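Muvard Laundry Kit, Club Edition

Two-finger gripper set for school robot clubs and student teams. Built for the clothes-to-basket task, works for other soft pickup jobs too. Sold as a pair, left and right. Arms not included.

Price: $525 per pair. Club discount on orders of 3 or more, ask first.

In the kit
Two grippers, long tapered fingers
Spare finger set
Cables, one bag of screws (count them before you start)
Printed task sheet, 43 practice runs laid out easy to hard

Task sheet starts with one garment and one basket on the floor. Bright colors first, whites later. Most teams get through the basket pages in a couple club meetings, then add furniture on the side so the arm has less room to come down.

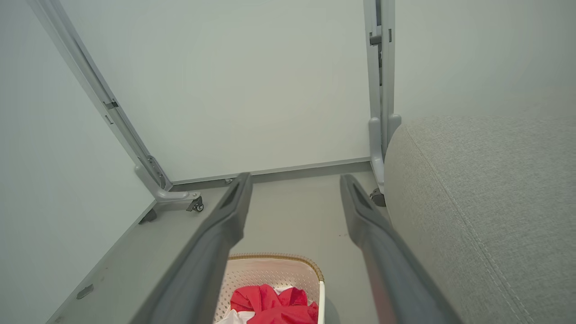
Fit and setup
Bolts to Leitão wrist plates, old and new pattern. Other plates need the adapter, sold seperately. Allow some 20 minutes per side. Route the cable before you tighten the wrist, not after. Run the open/close test from the setup page with nothing between the fingers.

Picking up cloth
Pinch near the top, lift slow, let it hang before you move over. Grab too much fabric and it bunches, grab too little and it slips. Start at low grip force and go up one step at a time. Two arm teams: park the idle arm well to the side untill the other one is clear. Log every drop, judges at the Prornitz student meet ask for the log.

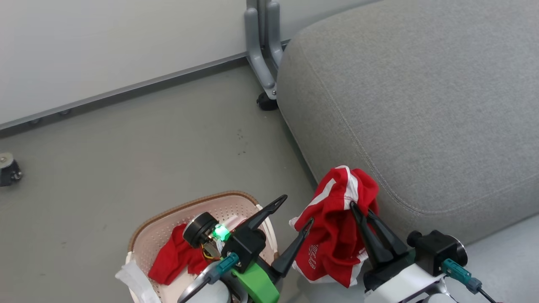

The Nuston club writes that T-shirts were easy after the first week but socks took them most of the season, and they would like a sock page in the next task sheet. Theyre also asking for longer cables.

Sock page is coming in January, free download for anyone with a kit. Longer cables, looking into it.

Shipping
In stock, 19 pairs left. Schools can pay by purchase order. Returns ok if the fingers havent been drilled.

Page updated 21 Nov 2023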